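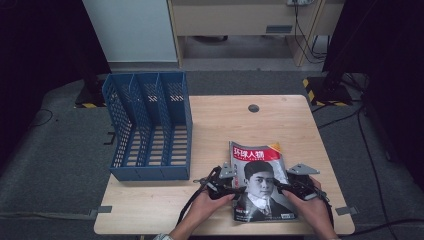 Intake Procedure

The reading room at Plokorholm held 185 periodicals on the day the transfer order came through. The order was dated 15/02/2022 and ran to six pages. Page 3 dealt with magazines.

The clerk read page 3 twice. Each issue was to be laid face up on the table, its cover checked against the list, its corners pressed flat, and the issue filed upright in a blue rack with the spine to the left. Damaged issues went to Praltari for repair. Duplicates went to Böttcher, who bought by weight.

Item 64 was on the list as "portrait cover, black and white, red banner." The clerk found it under a stack of rail timetables. The upper edge had a curl in it. Page 3 allowed a curl of up to 3 millimeters. The clerk measured with a steel rule and got 6.

By the order, the issue was damaged. The clerk filled in the Praltari slip as far as the line marked Cause and stopped. The form gave four choices: water, heat, insects, handling. The paper had no stain and no holes. That left handling.

The previous sign-out card was in the drawer. It carried one set of initials, repeated down the column every February for eleven years, and they were the clerk's own.

The clerk put the card back, set the magazine under the Nokov atlas, and went on to item 65. Item 65 was in order. So were the next nine.

At closing the clerk lifted the atlas and measured again. The reading was 4. The slip was still on the table with the Cause line blank. The clerk lowered the atlas, squared it to the table edge, and wrote in the log that item 64 had not yet been located.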